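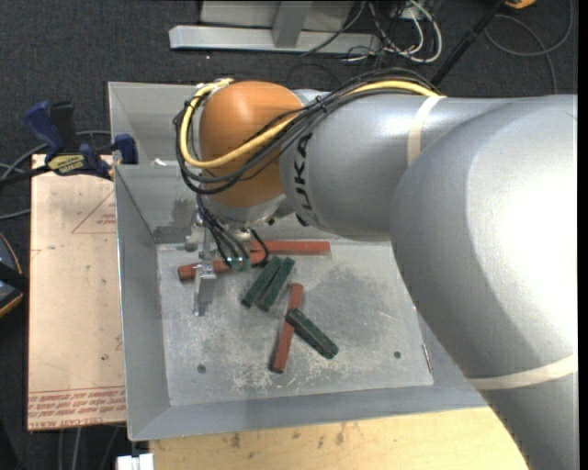 Figure 1. The KUKA arm over the metal bin, with red and green bars inside.

Planning and Budgeting for a Bin-Picking Cell
Team project report, Rirbridge Technical College
Submitted 9/11/19

1. What we set out to do

Our assignment was to write a purchase plan that the robotics lab could really use. The lab already has the arm. What it lacks is a proper cell for it: a picking station that students can set up at the start of a lab session and trust to be the same as last time. We had a spending limit of $2924 and one semester, and we loved almost every minute of it (the spreadsheet had its moments too).

We called the project Skenora. The name went on the cover sheet in the first week and stuck.

2. Starting from the job

Our first draft was a shopping list. It had a new gripper at the top, a nicer camera second, and nothing at all for cables or clamps. Our instructor sent it back with one question in the margin: what does the robot have to pick up?

So we went back to the parts. Bars are a great test case because they look so simple! A bar lying by itself on a flat floor is an easy grab. Put two side by side and the fingers need a gap to get into. Lay one across another and it sits at an angle, so the robot has to deal with height as well as direction. Bars along a wall are the ones we argued over most, since the fingers and the wrist both need room there.

From this we wrote down what the cell needs before looking at a single price:

Fingers narrow enough to reach between neighboring parts
A bin that can't slide when something bumps it
Enough cable slack for the wrist to turn without pulling
A way to sense parts at different heights
Spare fingers, because students will bend them

3. Getting quotes

We asked two suppliers for prices. Vusosum sells complete gripper kits, and Su is a small machine shop that makes brackets and fingers to order. The Vusosum kit was the easy choice on paper. It comes with its own mounting plate and a very clear manual, and we all wanted it. It would also have taken more than half the budget.

Su quoted $400 for a set of custom fingers, including the spares. That number changed the whole plan. With new fingers on the gripper the lab already owns, we could put real money into sensing and into the table itself.

4. Where the money goes

The largest share goes to a depth camera and a stiff stand for it. Next comes a base plate with fixed locating pins, to take over from bar clamps as the way of holding a bin down. Clamps are quick and we would keep them for trying things out, but a bin that goes back on pins goes back in the same spot.

Then there is cable management, the line we had left out completely. We now have sleeves, ties, strain relief and small connectors with covers. Every person we asked in the lab told us to spend more here, so we did. The remainder covers the custom fingers, practice parts in 2 colors, and shipping.

We kept a reserve too. Our first version had none, and then a shipping quote went up in June and ate the money we had set aside for practice parts. It was a good lesson to get early.

5. Order of purchase

We split the buying into 3 stages. The base plate and cable parts come first, as they can be installed with the present setup. The fingers come second, once we have measured the clearance along the bin walls with the plate in place. The camera comes last. Prices may drop while we wait, and by then we will know exactly how high it has to sit.

6. Still open

We have not settled on a bin. Sloping sides help parts slide toward the middle, but they take up floor space, and a deeper bin would limit how far the wrist can tilt. We would like to borrow a couple of sizes before spending anything. The software license is also missing from our totals because the college pays for it out of a different account, and we are waiting to hear whether it covers a second seat.

The full price sheet and both quotes are in Appendix A.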